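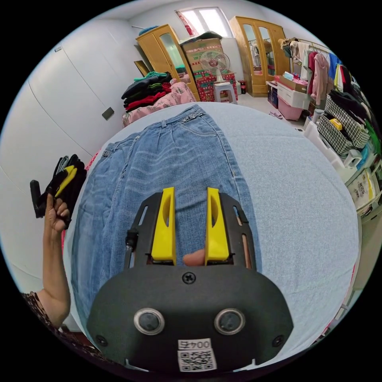

Reviews > Kits and tools > Hand-held grippers

Search the reviews Enter a product or a maker Go

"The first week I was folding like for a shop window," says Shiuli Rathnayake. "Then I understood that the kit does not need a shop window. It needs a person who folds trousers the way she folds them at home."

I spoke with Rathnayake and with Eoin Fahy in the back office of Jilstead, a small firm which rents and sells hand-held gripper kits to laboratories and companies that train robots for housework. The product is called Erker. It is a gripper that a person carries in the hand, with a camera, and it records how the fingers move when they pick up a sleeve or close a drawer. Later this recording is used to teach a robot arm. Jilstead offers the kit alone, or the kit together with people who do the recording in ordinary bedrooms and kitchens. I had the kit on loan for most of September, so I came with questions and also with some complaints.

Fahy is responsible for the hardware. He worked before on sewing machines, and he says that this helped him more than his diploma. "Cloth is the hardest thing," he told me. "A cup has a shape. Jeans have a shape only until you touch them." When I asked why the fingers are yellow, he looked surprised that I ask. "So that the software finds them quickly. Black on black, you lose the edge. We tried grey also and it was not good on bed sheets."

The fingers have a long opening along the face, and they bend a little when they close on something. With denim I liked this very much. The gripper took hold of a waistband on almost every attempt, and of a trouser leg also, if I came from the side. With a thin blouse it was less sure. Fahy did not argue with me. "For thin fabric you must press down into the mattress and then close. It is in the manual, page two, but I know that people don't read page two."

Rathnayake leads the recording for a project they call Skanusach, which is only about clothes: folding, sorting, laying flat, hanging. She has done 383 recordings herself. I asked her if a tidy room is better. "No, the opposite. If every bedroom is empty and white, the robot will learn an empty white bedroom. I like a room with a fan, a rack full of dresses, boxes on the wardrobe. People say sorry to me for their room and I tell them please, leave it."

She has firm opinions about jeans. She lays them flat along the bed with the legs towards her, she smooths them once, and only then she begins. The smoothing is a part of the recording. "Some customers want to cut it away, because it looks like nothing is happening. But it is half of the work when you fold."

My first complaint was the weight. After 40 minutes my wrist was tired, and I am not a weak person. Fahy answered that the body must hold the electronics and that a lighter one is planned, but he would not give me a date. Rathnayake was more practical. She stops after every ten folds and changes the task. She also advised me to keep the elbow near the ribs, and this helped.

The second complaint was the view. The lens is very wide, so a straight wardrobe becomes round at the sides, and in the beginning it made me a little dizzy to watch my own recordings. "You get used to it," said Fahy. "The wide view is there because the robot must see where the rest of the trousers is. With a narrow lens it sees a pocket and knows nothing else."

About privacy I was more strict with them, because my recordings showed half of my bedroom. Dymphna Phelan, who handles the customer agreements, joined us for this part. Before anything is sent out, she explained, the person who recorded it can watch it and delete it, without giving a reason. "We had a lady who deleted a whole Tuesday," Phelan said. "It was her right, and we paid her for the Tuesday." I asked to see this in the written agreement and she showed me the paragraph. It is written in normal words, and I was glad of it.

The kit costs 4000 euro to buy, or 126 euro for a week of rental, with a case, a charger and one pair of spare fingers. A second pair of spare fingers costs 78 euro, and I would order it together with the kit. My left finger had a small tear at the tip when I sent it back, after many buttons and one zip. Fahy turned it in his hand for some time. "Zip," he said, before I told him.

I asked Rathnayake at the end what she still finds difficult. She thought that I would say fitted sheets, she said, as everybody asks about fitted sheets. For her it is socks, because two black socks are never the same black, and she must decide in one second while the recording goes. At home she has stopped to pair them.

Filed in: Data collection kits, Household robots, Interviews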